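My kitchen counter and I have been through a lot together, and the thing I get asked most is how I keep the terrazzo looking decent with a family that drinks as much coffee and tomato juice as mine does. So let me walk you through it, and please put the kettle on first, this is a slow sort of job!

## What you'll need

- A soft cloth or two (old T-shirts are wonderful)
- A pH-neutral stone soap – I use one from Hallura
- Warm water
- Baking soda, for the stubborn spots

## The everyday wash

Clear off whatever you can and brush away the crumbs, which will scratch if you drag them around under a cloth. Mix a small squirt of soap into a bowl of warm water, wring your cloth out well and wipe in big, lazy circles. Rinse with plain water and dry right away. I skipped the drying for years and wondered why my counter looked cloudy (well, that was why). 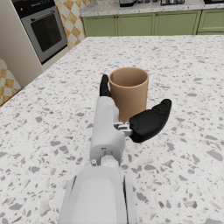
Please keep vinegar and lemon far away from it. I know every cleaning page loves vinegar, and I love it too, on windows, but marble chips and cement binders get etched by acid and no amount of wiping brings the shine back.

## Stains that won't budge

Stir 4 tablespoons of baking soda with just enough water to make a thick paste. Spread it over the stain, cover it with plastic wrap and leave it overnight. Scrape it off with something soft – an old plastic card does nicely – then rinse and dry. A coffee ring at our old place in Toltby took me two rounds, so don't lose heart after the first one.

## Sealing

Drip a little water on the counter and wait ten minutes. If it leaves a dark patch, it's time to reseal. I do mine every November, before the holiday baking gets going, and follow the drying time on the bottle.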